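What my shift looks like now

I have worked at Wastura since I moved here, first in the returns hall and now in the part of the building we call Ngau, after the street behind it. My job has changed names three times. When I started I was a sorter. Then I was a senior sorter, with the same pay. Now my contract says demonstrator, and when my aunt asks me on the phone what I demonstrate, I need a long time to answer.

Wastura receives sports goods that shops send back or do not sell. Balls, grips, laces, shuttlecocks, swimming goggles, everything. In the old hall there were 11 of us at one long table. We took things out of cartons, looked at them, and put them in the right bin. It was not interesting work, but we talked all day, and I learned most of my English there. Some of it I had to unlearn later.

In January the company signed with Findia, which makes the software for the robot arms that will stand in that hall. The arms must be taught, and the teaching is done by people who already know the work. So three of us were asked to change. I said yes on the same afternoon, before I had understood the question completely.

The teaching goes like this. I stand at a table with a gripper in each hand, and I do the sorting with the grippers as if they were my fingers. Every good repetition is saved. One object, one bin, hands back, again. For the whole of last month my object was the shuttlecock.
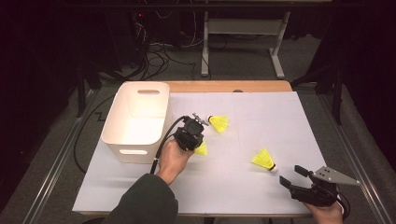 What the first weeks were like

My first surprise was how tired I was. I had carried cartons for years, and I believed that holding something over a table could not be hard. But the muscle between the thumb and the wrist is a small one, and it complained every evening. I slept with a warm cloth on it. Izzati Ong, who changed over from the old hall together with me, had the same pain on the other side, and we compared our hands at lunch like two old fishermen.

The second surprise was the slowness. In the old hall, speed was the only thing the supervisor could see. A fast sorter was a good sorter. At the new table I was told again and again to go slower. If I grabbed in a hurry, the way my body wanted, the repetition was deleted. It took me a long time to stop feeling guilty about this. I still look over my shoulder sometimes when I work slowly, and there is only the wall.

Our target for shuttlecocks was 4000 good repetitions between the three of us. On my best shift I made 507. On my worst one I made so few that I will keep the number to myself. There is a program called Relent that shows us the results, with a green line for each person. I asked if the line could be hidden from the others, and to my surprise they agreed. Now everyone sees only their own. I am a little proud of this, because it is the only thing in the project that was changed by one of us.

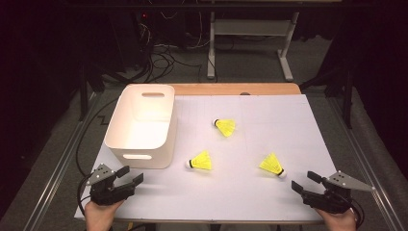 I want to write about what the change does to knowledge, which I think about more than about my wrist. When I was a sorter I did not know that I knew anything. Now a young engineer asks me, why did you take that one first? And I have to find the reason, in a language that is not my first. With the shuttlecocks I had an answer ready only after many days. When three of them lie apart on the board and the bin is on the left, I like to begin with the one closest to the bin and leave the one far on the right for last. Also I look which way the skirt opens before I move, as they never all point in the same direction, and the cork end is the part I prefer to hold. The engineer wrote this down. In all my years at the long table I never saw anyone write down something a sorter said.

That part makes me happy. The other part I cannot make smaller by being happy. The hall had 11 people and it will not need 11 people when the arms are there. The company has told us that the others will be offered places in packing or in the customer office, and some of them want this. Others do not write English well enough for the office, and they are too old for packing. One of them was the man who trained me. He does not blame me, he says, but he has stopped saving me a seat at lunch.

I asked the manager how long my own new job will exist. She said there are 924 different products in the catalog, and that each new season brings more. It was a kind answer and she gave it quickly. I did the calculation at home, at the kitchen table, and I came to a few years if nothing gets faster. Things usually get faster.

So I am taking a course in the evenings, in checking and repairing the grippers. The company pays half. Izzati is taking it also, and she is better at the electrical part than I am, while I am better at the drawings. Next week we both begin with swimming goggles. I have been practicing with my own pair at home, with kitchen tongs, and the strap catches on everything.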